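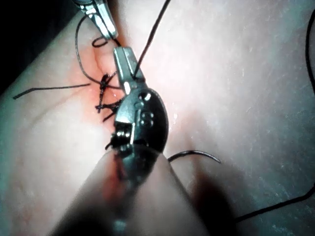

Last changed: November, teatime-ish (fixed a spelling and added the bit about the ferry)

So the talks between Uverden and Rimance are back on, and I've had six messages already asking what I make of it. I'm no expert! I lived on the Rimance side for seven years, I read both lots of papers over breakfast, and I have opinions, that's all.

The short version is that both foreign ministries put out statements within an hour of each other and they could have been written by the same tired person. Everyone is "committed to calm". Everyone "regrets recent misunderstandings". The misunderstanding in question was a patrol boat parked across the harbour mouth at Jaredham for most of the summer, so I do think regret is a bit of a small word for it.

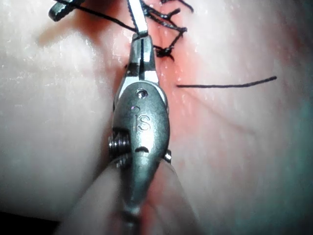

Black thread held in the instrument's jaws.

What I liked was the bit tucked away near the end, where they agree to reopen the crossing for up to 12 lorries a day. It doesn't sound like much, but if you've ever queued there behind a load of onions (I have, twice, once with a very cross toddler) you'll know what it means to the market people. My old neighbour Touran Kazemi rang me the same evening and was practically singing. Her sister is on the other side and they've been meeting halfway on the ferry, waving and swapping jam.

The Golestani paper is gloomier. Their editorial reckons Uverden only came back to the table to get the fishing licences sorted before winter, and that it'll all go quiet again after that. Maybe so. I remember the last round, when they spent six weeks arguing over which language the menus should be in, and then went home.
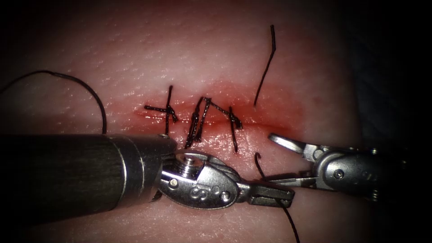 Three stitches in black thread across the cut.

Still, I'd take dull talks over no talks. The next session is meant to be in Jaredham itself, in the old customs house, which has terrible heating and a lovely view of the water. If anyone reading this is going along to stand outside with a banner, take a flask, and tell me what the mood is like, because the papers never bother with that part. I'll put up anything you send me.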